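April 14, 2018

Spent most of today on the clear box again. Dayana Zapata ran the grippers this morning and I sat with the replay tool, checking what the tracker makes of transparent plastic. Pulled four stills for my notes before I touched any code.

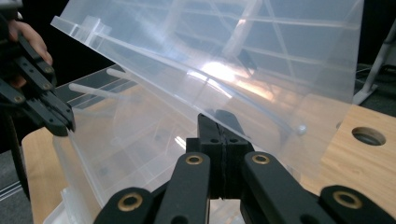
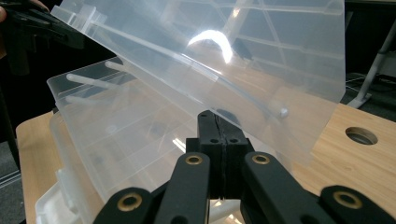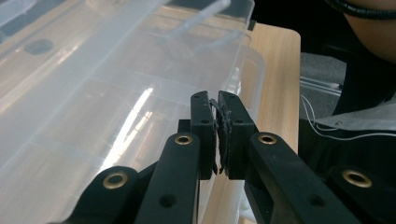
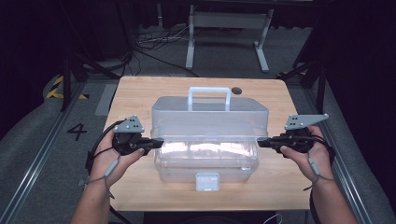 *Clear storage box, wooden table. First three from the gripper cameras, last one from the head camera.*

The short version is that the lid is the problem. In the first two the lid is tilted up over the table and there is a patch of glare near the middle of it. The feature matcher loves that patch. It is the strongest thing in view, so it gets picked every time, and then it slides across the plastic as the gripper moves and the pose estimate slides along with it. The ceiling lines in the first one do the same thing, only weaker. The matcher can't tell that a reflection isn't stuck to the surface.

The round hole in the table is a much better landmark. It is dark, it stays put, and it can be seen from the gripper camera and from the head camera. I added it to the anchor list by hand in Condori and ran the segment again. Drift at the end of the lid motion went from 9 mm to 4 mm. I don't want hand-picked anchors in the final version, but it tells me where the error comes from.

Second thing was the mask. We black out the gripper's own jaws and links so the tracker won't use them as background. The mask was drawn in January, before we changed the link arms, and it is a little too small. The brass bushings were leaking through at the outer edges. They are bright and round and they move with the camera, so to the tracker they look like a part of the world that never moves. Redrew the mask with a wider margin and saved it under the same name in Gurell. I should have given it a new name. Rigoberto pulled it half an hour later and asked why his numbers had changed. Fair enough.

The third still is a different headache. The jaws have a thin, dark, crumpled flake between them, and the jaw-gap signal says they are closed. The grasp detector reads that as an empty close. It only looks at the gap, and the flake is too thin to register. I tried adding a check on the patch of image between the finger tips, and that picks it up in this clip - the ragged edge sticks out over the tops of the pads, so there is something to see. Dark object between dark pads is about as bad as it gets for contrast, though. I'd like to test it on more clips before I turn it on for everyone. Left it behind a flag for now, off by default.

The head view is the easy one. Box closed, handle up, one gripper at each side just under the lip of the lid. Both tips come out at nearly the same height in the reconstruction, and that agrees with the still. I used it to check the left-to-right offset between the two grippers and it was fine, so I'm leaving that calibration alone.

Afternoon went to the planner. The export from Aner still splits a two-handed motion into two separate tracks and the planner treats them as if they have nothing to do with each other. For a box you're handling from both sides that is no good. Rigoberto Tello has a branch that ties the two together with a shared object frame. I read through it and left six comments, mostly small. The one that matters is what happens when one hand lets go first. His code keeps the link until both are open. I think it should drop as soon as either one opens. We talked it over for a while and didn't settle it.

Started the full batch before I left, 221 clips with the new mask and without the hand-picked anchors. It was on the old Plaltadska machine, so it will take all night.

To do:

- rename the mask file and tell Rigoberto
- glare: try throwing out saturated pixels before matching
- look at the log for the two clips that crashed on load
- ask Dayana if she can redo the lid motion slower, with the table hole in view the whole time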